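Checklist for the small fishing boat before the first trip, with my comments

I keep the boat at Tultstead over the winter and put it in the water at Dunenthorpe in April. The boat is a Skjelbred open aluminum boat with a 20 horsepower Dolix outboard. If you have another boat, some points will be different for you, but most will be the same. I wrote "OK", "Fixed" or "Open" for every point this year.

HULL AND TRANSOM

1. Look at all rivets below the waterline, inside and outside. OK.
Comment: Put some water in the boat while it stands on the trailer and look from under. Drops are easier to find this way. Do not fill it high, the trailer must carry all this weight.

2. Drain plug and its rubber ring. Fixed.
Comment: The ring had small cracks. I bought two, one is now in the tackle box. Check also that the plug is in before you go backward down the ramp. I know how this sounds, but I have forgotten it one time.

3. Transom, the place where the motor clamps sit. OK.
Comment: Take the motor off and press with a screwdriver handle along the wood. Soft places must be repaired before the season.

4. Rod holders and oarlocks tight. Fixed.
Comment: The left rear rod holder could be turned by hand. When you troll with a heavy lure, a loose holder can cost you the rod.

MOTOR AND FUEL

5. Fuel hose, bulb and connectors. Fixed.
Comment: The hose was hard and smelled of gasoline on the outside. New hose, new clamps. Pump the bulb until it is firm, wait ten minutes, then look at every connection with a flashlight.

6. Fuel tank vent and cap. OK.

7. Stop switch with cord. OK.
Comment: Test it with the motor running, do not only look at it. Pull the cord, the motor must stop at once. Wear it on the wrist or the leg, also when you go only across the bay.

8. Propeller and pin. OK.
Comment: There was old fishing line behind the propeller again. It goes into the seal and then water comes into the gear oil. I take the propeller off every February and look.

9. Clamp screws and safety chain for the motor. Open.
Comment: The chain is good, but the shackle has rust. I will change it before launch.

PERSONAL EQUIPMENT

10. One life vest for every person, correct size. OK.
Comment: My vests are foam, so I look for torn straps and broken buckles. If you have inflatable ones, weigh the gas cylinder and compare with the number printed on it. My old cylinder should have been 421 grams with the packing and I never checked it for years, so do not do like me.

11. Fire extinguisher, pressure needle in the green part. OK.

12. Whistle, flashlight, throw rope. Fixed.
Comment: The rope was under the anchor and full of knots. It must lie in its bag, within reach of the person at the back.

13. First aid box, with side cutters strong enough for a treble hook. OK.
Comment: Try the cutters at home on an old hook of the biggest size you use. The cheap pair I had before only made a mark in the wire.

14. Landing net and pliers within reach. OK.
Comment: With pike I always use the long pliers. Fingers stay outside the mouth, even when the fish looks calm.

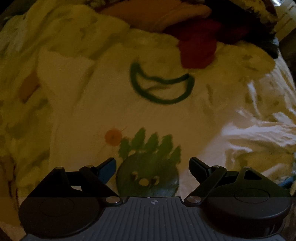 TRAILER AND ROAD

15. Tire pressure and date of the tires. Open.
Comment: The pressure is right, but the spare is old and I want to replace it.

16. Wheel bearings. OK.
Comment: Lift each wheel and turn it by hand. It should be quiet. After the 41 miles to Dunenthorpe I stop and feel the hubs — warm is normal, too hot to touch is not.

17. Lights, all of them, with the plug connected to the car. Fixed.
Comment: Green dirt in the plug, cleaned with a small brush. Disconnect the lights before the trailer goes in the water.

18. Winch strap and both rear straps. OK.

19. Total weight. OK.
Comment: With motor, full tank, anchor and all tackle I am at about 277 kilos without the trailer. Write your own number inside the lid of the tackle box.

STILL OPEN BEFORE LAUNCH

Shackle for the motor chain (point 9).
Spare tire (point 15).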